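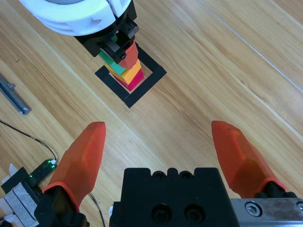

Blocks stacked inside the tape square, pink at the bottom.

Residents > Sevora House > Meeting minutes > January

Filed under: Minutes & Grievances

SEVORA HOUSE RESIDENTS' MEETING
Minutes, January

Held in the ground floor common room, 7:00 p.m.
In the chair: Viorica Radu
Minutes: Anca Grecu
Present: enough for a vote, once the people in the hallway had been persuaded to come in and sit down.

1. Opening

The chair opened the meeting at 7:00 by the wall clock and 6:52 by everyone's phone. Fixing the wall clock was moved to Any Other Business, where it has lived since the fall.

2. Minutes of the last meeting

Approved with one correction. Under "Bicycles," the words "a heated exchange" should read "an exchange." The resident from the third floor asked that it also be recorded that she did not raise her voice. It is now recorded that she asked.

3. The elevator

The chair read aloud the latest letter from Mastaleo, who hold the service contract. Mastaleo describe the noise between the second and third floors as "within the normal character of the equipment." A resident said that the same could be said of her late uncle and he was still asked to leave weddings.

Mastaleo have quoted $985 to replace the door rollers and look at the noise while they are in there. It was asked whether "look at" included doing anything. The chair will write and find out. A motion to accept the quote passed, on condition that the reply contain at least one verb of repair.

The handwritten sign reading OUT OF ORDER should be taken down on days when the elevator is in order. People have been climbing the stairs past a working elevator for most of the month, and one of them had a mattress.

4. Front door color

The door is due to be repainted in spring. Last time this came up it was left at "a nice color, not brown," which the painter, Mr. Surdu, has asked us to narrow down. Discussion ran to forty minutes.

The case for green: it matches the railings. The case against green: it matches the railings. Dark blue was proposed by the top floor as a unit, and the ground floor felt they had been ambushed. Gray was described as "giving up." Nobody would admit to having suggested yellow, although it is down in my notes in capital letters.

Red was then proposed by Ms. Radu, speaking from the floor and not from the chair, after a short pause in which she moved seats to make this clear.
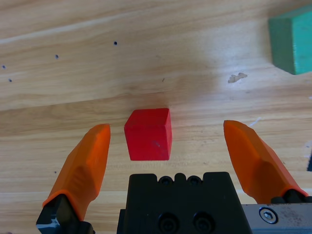
The objection to red is maintenance. Our door is kicked, on average, by everyone carrying groceries, and the lower panel has never stayed clean past the first week of any coat of paint. Those against said that a strong color makes every mark look deliberate. The red cube on the wooden tabletop was brought into the argument by both sides: it's a very handsome red, and it has a tiny gray scuff on the front, near the middle, which is all anyone could talk about once it had been mentioned. The pro-red side answered that the cube still looks cheerful, scuff and all, and that a metal kick plate would take care of the lower panel in any case. The anti-red side asked who was paying for the kick plate.

Vote: red carried by 2. The top floor wish it noted that they consider dark blue to have been the moral winner. Noted.

Mr. Surdu will be asked for a price with the kick plate and a price without, and for a sample painted on something larger than a matchbook.

5. Laundry room

The sign-up sheet is working, in the sense that there is a sheet. Two complaints were received about names being erased and replaced. It was agreed that the sheet will be filled in with pen. The pen will be on a string. The string was approved without discussion, the fastest decision in the history of the building.

Wet clothes left in the machine may be moved to the top of the dryer after a reasonable wait. An attempt to define "reasonable" was abandoned when it became clear that the range in the room ran from five minutes to overnight.

6. Janumance

For newcomers: Janumance is our winter supper, named by someone who thought January needed more romance and has since moved to a warmer state. It will take place in the common room at the end of the month. Bring a dish and a chair.

Last year's supper cost $800, a sum that surprised everyone except the person who ordered the smoked fish. This year the fish will be smaller. Ms. Radu will make the bean soup. I have been asked to keep a list of dishes so that we don't again have a table made up entirely of potato salad, and I will keep it, but I can't make people read it.

Music: there was support for music and no support for any particular music.

7. Any other business

a) The wall clock. Deferred.

b) The cat. It does not belong to any apartment and is gaining weight. Residents feeding it are asked to talk to each other.

c) Somebody's packages have been signed for by somebody else. They know who they are, or one of them does.

d) A resident asked if meetings could be shorter. Discussed at length.

8. Close

The chair closed the meeting at 9:20 by the wall clock. Next meeting once Mr. Surdu's prices are in, or when the elevator stops with someone in it, whichever comes sooner. Corrections to Anca Grecu, in writing, and please not under my door after ten.

Sevora House Residents | Contact: see the board by the mailboxes | © Sevora House Residents | Back to top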